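Can they do it yet? (no, mostly)

Quick one, I've got a train at half six and my laptop is on 11%.

Ho-yin Wei asked me again at dinner why we don't all have a machine folding our shirts by now. Fair question. I've spent most of December reading about it and pestering people who do this stuff for a living, so a few notes before I forget.

At home

Floors, yes. Hoovering is sorted, unless you own a rug with tassels. Dishes, sort of, the dishwasher is a robot if you squint. Laundry, no. Wael Ghoneim showed me a clip of an arm doing a towel and it was lovely. Then I asked him about a fitted sheet and he changed the subject. Someone at Brondora told me theirs managed 58 towels before it needed a person. Which is good! But I don't own 58 towels and mine are never in a neat stack, they're under the bed.

At work

I assumed factories were miles ahead. Some bits are. Welding, pallets, anything big and always in the same spot. Small fiddly assembly is a differnt story. Green plate onto black rubber base, little screws, little nuts, brackets in a great heap. Fingertips find the edge, press, shift a bit, press again. Try writing that down as instructions. And the parts don't come in tidy trays, they come in piles, all tangled up, so just picking one out is a job before the job.

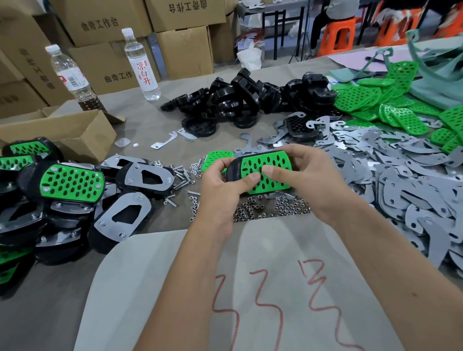 What would change my mind

Ivar Lindholm reckons six years for bench work like this. Hiu-tung Chou says that's what he said six years ago. I'd want to see a machine take one rubber base out of a tangle, drop a nut, and find it again without anybody stepping in. Not a demo, a whole boring afternoon of it.

Also cost. The cheapest arm I was quoted was 3,000 and that was without the hand, wich is sort of the important bit.

Right, train. Will reply to comments tonight, and yes I still owe Man-lok the post about window cleaning.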